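Ticket 251 — Prorenside, booster pump short cycling overnight
Opened by: Naveed Soomro
Assigned: Cyprian Chmielewska
Priority: normal, then high, see below
Status: closed, one follow-up pending

## Original report (Naveed)

Pump in the basement kicks on and off all night. Tenant above the pump room complained twice in May, I figured it was the boiler. It isn't the boiler. Stood down there with a coffee at 11 pm and listened. On, few seconds, off. Wait a bit. On again. Nobody is using water at that hour, offices are dark.

Daytime it's fine, or at least nobody notices. Pressure on the upper floor is okay in the morning and kind of sags after lunch. Might be related, might not.

Controller is the Flikenon, the gray panel with the green screen. No alarm showing. Water bill is up too but I don't have last year's in front of me.

Please don't just reset it, the last guy reset it and it was back the same week.

## Log

**7:40 am, CC**
Got it. Before I drive over, can you send:

- what the gauge on the discharge side says with pump off
- same gauge when it kicks on
- the cut-in and cut-out from the Flikenon, Settings > Pressure, don't change anything
- is there a bladder tank and where is it

Also, is the irrigation on its own line or fed off the booster? Drawing I have doesn't show it.

**8:15 am, NS**
Gauge drops slowly to 48 and pump starts. Goes up to 65 and stops. So a spread of 17. Screen says the same numbers.

Tank, yes. Blue, standing behind the pump, has a paper tag on it with someone's handwriting, can't read it. Irrigation, no idea. Where would I look?

**8:32 am, CC**
Look for a backflow preventer out by the loading door. If the pipe going into it comes from the street side, it's separate. Take your time, not the main suspect.

Two things going on I think. 1) water is leaving the building side somewhere when it shouldn't. 2) tank isn't doing its job. A good tank would hide a small leak, pump would come on maybe once in a while and you'd never hear about it. A dead tank with no leak would be quiet at night. You need both for what you describe.

Tap the tank with your knuckles, top and then bottom. Should sound hollow up top and dull down low.

**8:41 am, NS**
Dull all the way up. Is that bad

**8:43 am, CC**
Yes. Waterlogged. Bladder gone or it's lost its air charge. Press the pin in the air valve on top, just for a second, tell me what comes out.

**8:50 am, NS**
Air, weak. No water.

**8:52 am, CC**
Good, that's the cheap answer. Water would of meant a new tank. Coming over with a compressor, 1 pm ok? I need the pump off while I do it so warn people.

**8:55 am, NS**
1 is fine, I'll put up a note. Found the backflow thing. Pipe comes from the street side of everything, so irrigation is separate.

**1:10 pm, CC on site**
Pump off at the panel, breaker off, locked. Closed the tank isolation valve and opened the drain. Drain valve was stiff, put a hose on it, ran to the floor drain. Slow. Somebody painted over the handle at some point.

Air charge with tank empty: way low. Pumped it up to 46, that's 2 under cut-in, normal for this type. Let it sit while I looked at the check valve. Came back and it had held. Soap on the air valve, no bubbles. New cap on it, old one had no rubber left in it.

Check valve: shut the building isolation valve after the pump, pump still off, watched the gauge. Flat. So water is not going backwards through the pump. Crossed off.

Then opened the building valve again, everyone told not to use water. Gauge starts falling right away. Not fast. But it's real. Leak is on the building side.

**1:55 pm, CC**
Split it by risers. There are shutoffs above the drop ceiling on the ground floor, north and south. Need a ladder and somebody taller than me.

- both shut: gauge flat
- north open, south shut: flat
- south open, north shut: falls

South riser. That has the restrooms, the break room and the mop sink. Naveed says the break room dishwasher was swapped in spring, so I'm looking there first.

**2:20 pm, CC**
Break room. Dishwasher valve shut, gauge still falls. Fridge water line shut, same. Under the sink dry, paper towel along the supply lines came out clean. Not here.

Mop sink. Has one of those hose splitters on the spout with the faucet left open behind it. Don't do that by the way, the vacuum breaker isn't meant to sit under pressure, and hot can cross into cold through it. It wasn't leaking. Closed the faucet and left a note. Might explain the lukewarm cold water somebody wrote in about, separate issue, not opening another ticket for it.

**2:45 pm, CC**
Restrooms then. A flapper that doesn't seat is silent a lot of the time. Water just slides down the back of the bowl and the fill valve tops the tank up for a few seconds, now and then. On a building with a booster every one of those top ups is a pressure drop.
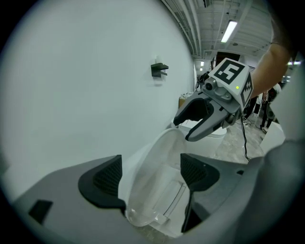
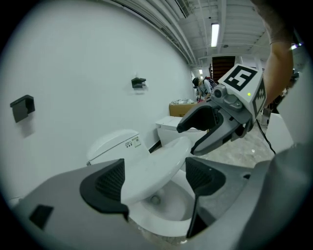 Procedure I use, writing it down so Naveed can do it without me next time:

1. Lid off the tank, set it on the floor on a towel. Not on the seat.
2. Flush, let it fill all the way, wait til it's quiet.
3. Look at the water line against the overflow tube. If it's right at the top and trickling in, float is too high. Fix that first or the dye tells you nothing.
4. Dye in the tank. Tablet or food color, doesn't matter. Dark color.
5. Walk away. Do not flush. Tape over the handle if people are around.
6. Come back after 20 minutes. Color in the bowl means flapper or the seat under it.
7. Flush it clean when you're done so no one panics.

Alternative if no dye: pencil mark on the inside of the tank at the water line, shut the stop valve, come back later. Water under the mark, it's leaking down.

**3:25 pm, CC**
Results, south side:

- men's, ground floor: clean
- women's, ground floor: near one clean, far one colored the bowl, strong
- upstairs single: float too high, going over the tube. Lowered it, redid the dye, clean
- upstairs, the other one: faint color. Call it a slow leak

Far one on the ground floor had a flapper gone soft and black, comes off on your fingers. Chlorine tablets in the tank, the drop-in kind. Please stop using those. They eat the rubber. Put the cleaner in the bowl and brush it.

Had one Mirani flapper in the van, fitted it there. Chain was too long as well, was getting under the flapper, took out a couple of links. Seat felt smooth. Dye again, clean.

Upstairs faint one needs the same part. Don't have another. Shut the stop valve, out of order sign on the door.

**3:50 pm, CC**
Pump back on. Watched it through a few cycles with people using water normally. Runs longer now, rests a lot longer. Sounds right. Asked everyone to hold off for ten minutes and the gauge hardly moved.

Left the Flikenon settings alone, all of them. Copied them to the card inside the door in case of another reset.

**4:05 pm, NS**
Thank you. So was the lunchtime pressure thing the same cause? Upstairs will ask me.

**4:12 pm, CC**
Partly, maybe. With no air in the tank you feel every start and stop of the pump, so it surges. But a real sag after lunch with lots of people on at once could also be the inlet strainer. Didn't open it today, it means shutting off the whole building. Would do it early one morning. Putting it down as the follow-up.

Can you turn on the overnight logging in Vosis? It's under Devices, pick the booster, History, switch to start count. Was off. Would have saved us the guessing.

**4:20 pm, NS**
Where is Devices. I have Overview and Billing.

**4:22 pm, CC**
You're on the viewer login. Use the one on the inside of the panel door, the sticker. And change the pasword after, it shouldn't be on a sticker.

**4:31 pm, NS**
Found it, on now.

**Next morning, 7:05 am, NS**
Vosis says 4 starts between midnight and 6. Is that good? I don't have the night before to compare.

**7:20 am, CC**
It's good. Would like to see it lower but the cleaners come in at 5, right? Look at the times on them.

**7:26 am, NS**
Three after 5, one just past midnight. Yes the cleaners.

**7:30 am, CC**
Then that's your answer. Tenant upstairs of the pump sleeping ok?

**9:45 am, NS**
He says he didn't hear anything. He also says the window rattles, that's for another day.

**Two days later, 10:10 am, CC**
Back with Mirani flappers, fitted the upstairs one, dye clean, stop valve open, sign off the door. Left spares in the cabinet next to the pump, top shelf. Same part fits every tank on the south side, I checked. North side not checked.

Tank air charge checked again, same as I left it. If it drops again by the fall then the bladder is on the way out and I'd quote a new one.

## Resolution

Cause: lost air charge in bladder tank, plus leaking flappers and one high float on the south riser.
Fix: recharged tank, new cap, two flappers, float adjusted, chain shortened.
Not changed: controller settings, check valve, pump.

Pending: inlet strainer, whole building shutdown, before 6 am. Naveed to pick a morning and tell tenants. Bring the big wrench, and a gasket for the strainer cover, the old one will tear.

**NS:** ok to close. Invoice to the usual address, not the Prorenside one, mail there goes missing.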